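Sevcombe lab teaches robots desk chores with hand-held grippers

Researchers at the Moldovan lab in Sevcombe say a robot can learn to tidy a desk from people who do the job themselves, gripper in hand. The method, called Bosura, was presented in May. 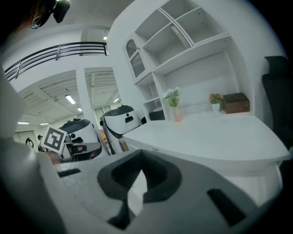 Does a robot have to be present while the examples are recorded?
The examples are recorded by people alone, and the robot arm is trained on them later.

The team collected 1,886 recordings of drawers, boxes and other desk items – over 38 hours in all. Each task was then tried in five rooms the system had not been trained in. Results were weakest with small objects in drawers, the lab said.
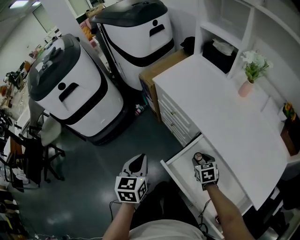 A person works with two marker-topped grippers at an open desk drawer.

Birkik, which funds the project, plans to release the recordings later.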